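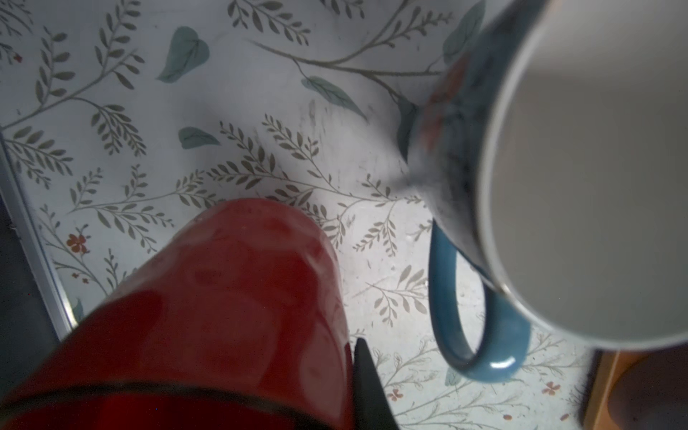 ## 5. Mounting the Trundel on a moving platform

Use this section when filming stunts from a cart, trailer or rail car. For fixed mounts, see section 2.

1. Park the platform and set the brake.
2. Bolt the Niline base plate to the deck. Tighten all bolts by hand, then a quarter turn with the wrench.
3. Slide the Trundel head onto the plate until the latch clicks.
4. Run the safety cable through the rear eyelet and close the hook.
5. Open Grokport and select **Mount > Moving**.
6. Enter the clear distance to the performer. The minimum is 5 feet.
7. Press **Level** and wait 15 seconds. Do not touch the head during leveling.

**CAUTION:** Keep performers off the platform until the status light is solid green. The head may swing without warning during start-up.

**Note:** Error 129 means the latch is not fully closed. Remove the head, clean the rail and repeat steps 3 through 7.

**Note:** Bolger side arms do not fit this plate. Use the adapter listed in the parts table.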